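Meet Kim, the robot that picks up your washing

Have you ever been told to pick your clothes up off the floor? Me too – and I'm a grown-up! So when Senarent said I could hire their robot kit, Kim, for 25 pounds, I said yes straight away.

Kim hasn't got hands like yours. It has yellow fingers that close together, a bit like when you pinch a crisp out of the packet. 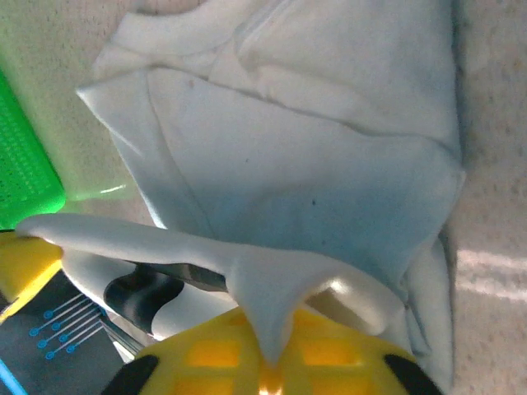
Cloth is really hard for robots. A cup is always cup-shaped, but a shirt can be a lump, a sausage or a pancake! Kim has to look for a good bit to grab, and a camera near its fingers helps it choose. 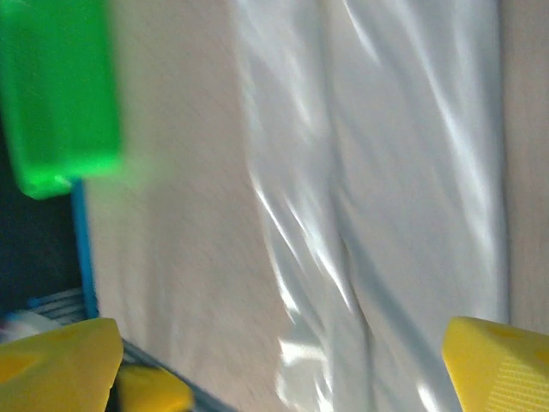

The booklet says Kim practised 3,000 times before it went in the box (I'd have got bored after 7). You can help it practise at home too, with a grown-up nearby. Keep your own fingers well back while it's moving. 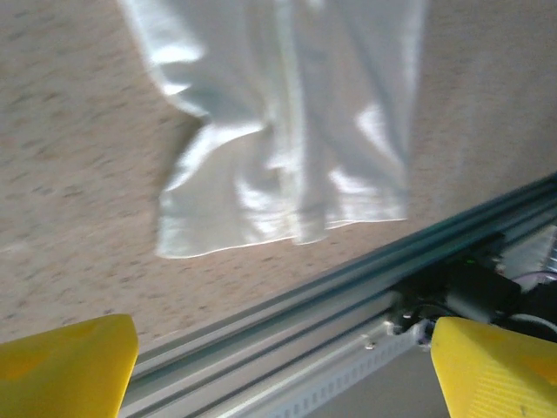
Jussara Cordeiro wrote in to say her children liked the kit but wished it worked faster, and could it please do socks next? I'd like that as well. Senarent's booklet has a page on small things like socks, and I'm trying it in February.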